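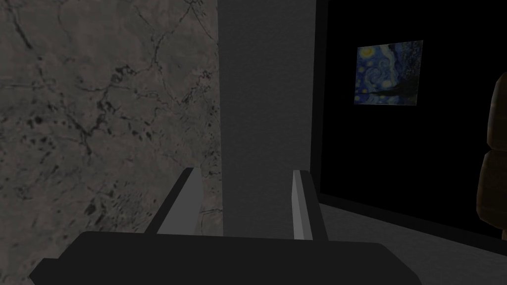 Home Meetings Code Competitions Join

Search this site Go

Tolteton Robotics Club
Minutes of the April meeting, simulation team

Minutes by me, Essam Kabbaj. I took these on my laptop while also running the demo, so if I left out your best point, send it to me and I'll put it in!

We had 16 people, which meant the back row was sitting on the radiator again. We got going at 4:10 because the projector wanted an update first.

Last month's minutes

Approved with one fix. I had written that the arm controller was "done" and the controls folks would like it known that they said "done enough to test." Changed.

Where we are with Estrella

For the newer people: Estrella is the simulated household challenge we signed up for in the fall. You get a two-armed robot and a furnished home, and your code has to drive around, find things, open things and carry things. We don't have the real robot and we don't need it, the whole contest runs in the simulator. Our entry is called Ledus (yes, we are keeping the name, that vote was in January and I'm not reopening it).

The practice home we've been using most is Rindstead. It has the marble wall, the Starry Night painting and the doorway that everybody's code hates. I had it up on the screen for most of the meeting and we spent the first half hour just steering through it and arguing, which was a pretty good half hour.

The wrist camera problem

Big topic. The base planner treats the robot as a neat circle on the floor, and it plans paths for that circle. It has no idea that the arms might be sticking out in front. So it's perfectly happy to plan a route right along a wall with a gripper up front, and then we all make the same noise at once.

Vision team says the wrist view is still our best warning for this. When one surface takes up a big share of the wrist picture, slow down. They want to do it with the depth values and leave color out of it, and I agree, especially with that marble. All those dark veins give the edge detector a thousand things to be excited about and none of them are edges we care about.

Somebody asked why we don't just tuck both arms in every time the base moves. Good question, and we argued about it for a while. Tucking costs time on every single move, and the clock is part of the score. The compromise is to tuck for doorways and long drives, and leave the arms alone for short shuffles near a work spot. Motion team will write that up as a rule so we can all stop doing it differently.

Cabinets and handles
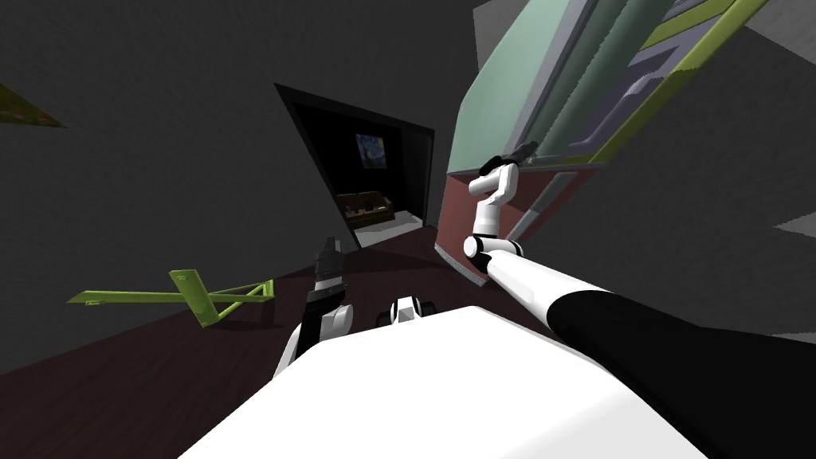
Then we got into reaching for furniture, and this is where I stopped being a good note taker because I had opinions. My opinion is that we decide which arm does the job way too early. Right now the code picks an arm when the task starts, before the base has even parked, and then it twists itself into some amazing shapes trying to honor that choice. I'd like it to park, look, and then pick whichever arm has the easier reach.

The controls folks said fine, but then the idle arm needs somewhere sensible to go too, and it can't just hang out wherever it was left. Fair. We went back and forth on whether "sensible" means folded or held a bit forward for balance. One of the juniors pointed out that balance hardly matters if we're only driving slowly, and that more or less settled it. Folded, unless the task needs both.

We also talked about the head camera. With the horizon at a steep slant, the person driving by hand gets lost really fast (I do, anyway). We're going to add a little level line to the operator window. It won't affect the score at all, it's purely for our own stomachs.

Test runs and the run log

Our shared drive now holds 2050 runs, and 1165 of those have no notes on them whatsoever. I counted because I was trying to find one good doorway run to show you and gave up. From now on a run gets a one-line note before it gets uploaded. "Bumped wall, no idea why" is a fine note! A blank is not. 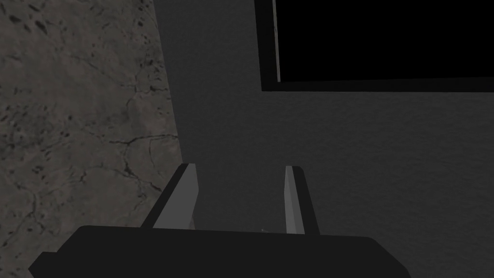
The other half of the log issue is that we keep saving wrist clips without saving where the base was. You end up with a bit of stone and a bit of gray wall and you can't tell which corner of the house you're in. The logger should write the base position into every clip, and the room name too if we can get it cheaply. I said I'd do that one myself since I'm the one complaining.

There was a side discussion on dark surfaces. Vision would like a test for whether something black on the map is a screen, an opening or just a very dark wall, because our color-only version guesses, and guesses badly. Depth again, probably. We left this with them and they'll bring something to the next meeting, even if it's ugly.

Doorway drill

We agreed to run a standard drill so we can compare versions: same start spot, same goal in the next room, 3 tries per version, no hand driving. A try counts as clean if nothing on the robot touches anything. I wanted to count time as well and got outvoted, so clean first, fast later.
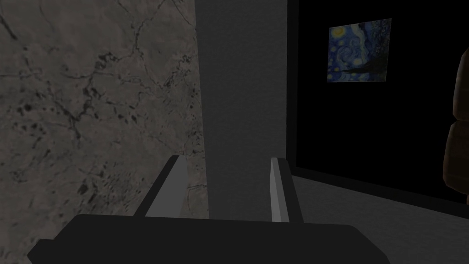
Wrist view in Rindstead: gripper open and empty, marble on the left, The Starry Night on the dark wall.

For the drill we're going to keep the painting as a landmark. It's the most colorful thing on that side and the matcher likes it a lot. The worry is that the contest homes might not have one, so we'll do a second set with landmark matching switched off. If the numbers fall apart we'll know we've been leaning on van Gogh too much.

Who is doing what

Me: base position in the logger, plus a page on how to write a run note
Motion: tuck rule for doorways and long drives
Controls: arm choice after parking, idle arm folded
Vision: depth slowdown for the wrist view, first try at the dark surface test
Juniors: level line in the operator window
Everyone: go find your own blank runs and put notes on them, please

Other stuff

The lab machine by the window is for training jobs only. If you need to play with the viewer, use your laptop or the old desktop.

T-shirt design is still open. There are two drafts in the folder and a third that is just the word LEDUS in very large letters, and I'm kind of for that one.

Next meeting is the same room at 4:00, and I'll start the projector early. We wrapped up at 5:35, and a few of us stayed to try the doorway again.

Last updated: April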